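Home | Strategies | Research | Pricing | Contact

Matwood Short-Term Bond Screener

Print this page | E-mail to a friend

Screener for people who hold bond funds and dont want to read 184 fact sheets to find the two that matter. Covers short-term Treasury, corporate and muni funds. Sorted by yield, duration, expense ratio. Updated after the close each trading day.

What you get – full fund list, yield history going back 220 weeks, e-mail alerts when a fund's duration moves past your limit. Export to spreadsheet, up to 1,000 rows. Works with Plirkberg portfolio files. Zikton files too, but only the newer format.

New users get 90 days at the starter rate. Cancel from the account page, no phone call. Next rate change in September. 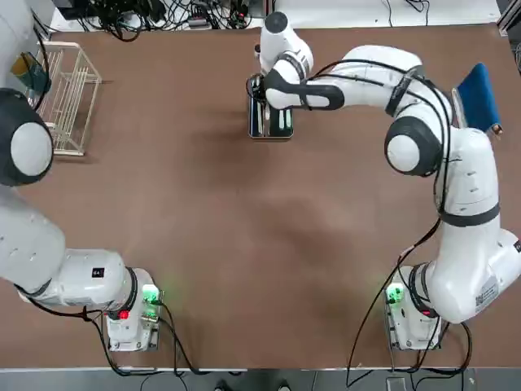

Alerts are the part most subscribers ask about. Set a ceiling on duration, set a floor on yield, save. Each saved rule gets a status light on your dashboard – green or red, same two colors as the little lights on the white arm base at lower left. Green means the fund is inside your limits, red means go look. Rules can be shared accross accounts.

Questions on billing or file formats: Yaroslav Hrytsenko, support desk.

Not investment advice. Yields change daily.

© Matwood | Contact us | Back to top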